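**September — notes from the open day at Kustamska**

Arrived 14:00. Anatole Lebrun met us and ran the manipulation bench himself. Two other stands, Amik (conveyor tracking) and Wouters (bin picking), looked at only briefly.

Points to keep:

- Terum controller, wrist camera feed shown on a side monitor. Lebrun quotes 700 grasps logged on this bench so far.
- Finger force held at 20 N for everything. I would drop it for thin walls — he says no cracked parts yet.
- 3 retries allowed, then the arm parks and waits for the operator.
- Black finger covers are slightly textured. Asked about wear, no figures.

Wrist views, one at a thin white plastic edge, the others close in on pale, rounded objects: 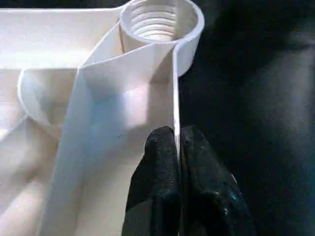
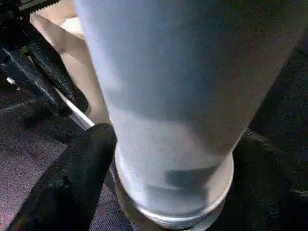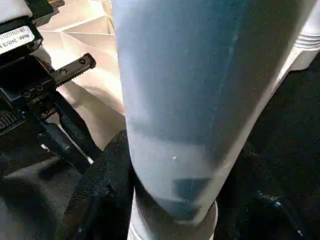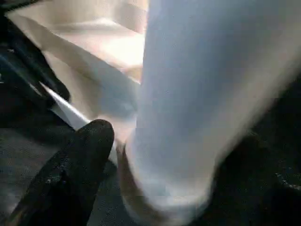
Lebrun's view is that approach angle matters more than force. I half agree. Our own rig takes everything from straight above and we have never logged angle as a variable, so we have nothing to compare with.

Exposure is fixed on their side. Ours is on auto and hunts whenever the background goes dark — try locking it before touching the grasp code.

To do: ask him for the finger cover part number and the retry logic. He offered 3 sets of covers on loan. Need to check the bolt pattern on our fingers first.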